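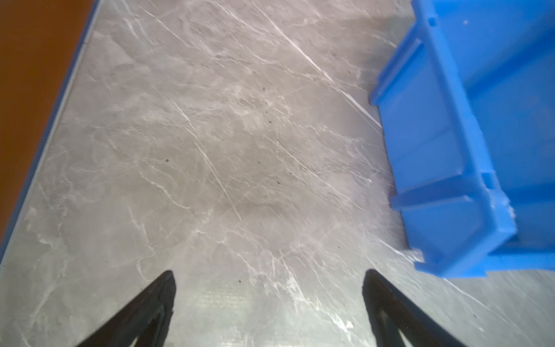 I took the Colov walking kit to Erach for a week in June and I want to tell everybody about it, so here goes! If you haven't seen one, it's a small zip pouch with a folding map, a stack of walk cards, a pencil and a little booklet about the old town. You pick a card, you follow it, and you end up somewhere you wouldn't have gone on your own.

I started with the harbor card, which is the easy one. It took me past the fish market and up a steep lane full of painted doors, then out to a tiny square with a bakery on the corner (get the plum cake, and get there before 9 in the morning). The directions are written like a friend is talking to you. "Turn left at the smell of bread" is a real line on the card, and it worked!

The map is my favorite part. It folds down to the size of a phone and the paper is tough - I had it in my back pocket all week and it only got one small tear. Streets are drawn big enough to read without glasses, and the hills are marked so you know what your knees are in for. The bell tower has 102 steps, and the card warns you before you pay to go in. I went up anyway. You can see all the way to the Prinness lighthouse from the top.

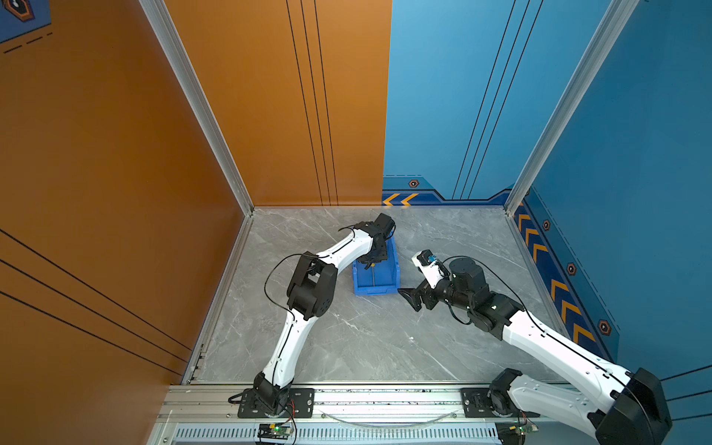
The neighborhood card called Samuel Hill is the one I'd do again tomorrow. It's all about house colors, and you're supposed to shade in a little chart with the pencil as you go. I was so into it that I did both sides of the street and ran out of boxes. The best stretch is near the top, where an orange house runs right into a blue one, same as the orange and blue panels meeting in the photo, and the two owners have kept it that way for years. My friend Krisztina Kelemen came along for that one and took way more pictures than I did.

Now for the things I'd change. The booklet says the old town has 1,664 houses and then spends two whole pages on how they were counted, and I would have traded that for a list of public bathrooms. The pencil is too short. Also the beach card says it's a two-hour walk, and it took me closer to four with a stop for lunch and a swim - bring water, there's no shop after the campground.

There are 7 cards in the pouch and I finished five. The two I missed were the cemetery walk and the evening one, which starts at 8 at the ferry dock and has you out on the sea wall for sunset. I'm saving those for the next trip. The pouch fits in a coat pocket, and mine is still sitting by the front door with sand in it.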